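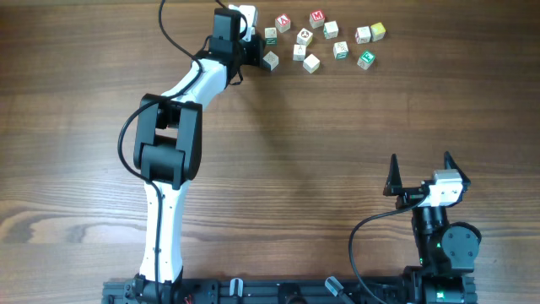
By Knut Harms
Opinion | October

Public libraries should stop charging fines for overdue books. The Volmont library introduced its present scale in 2000, and it has outlived the reasoning behind it. A family that returns 4 picture books late can lose borrowing rights until the debt is paid. Many such families do not come back.

The usual defense is that fines teach responsibility. Adults who can afford the charge treat it as a small fee and keep the book another week. Those who cannot afford it stay away, and their children stay away with them. A reminder by mail, followed by a bill for replacement after ten weeks, would protect the collection well enough.
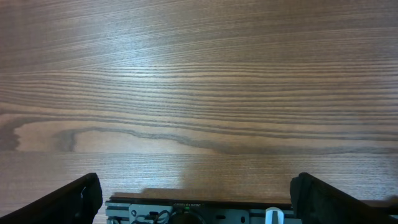

What the council should do

The council should cancel existing overdue debts and restore every suspended card before the winter reading program opens. Charges for lost or damaged books should remain - they pay for something real. The branch at Ader should be included from the first day, and the new rules should be reviewed after three years, with the results published in full.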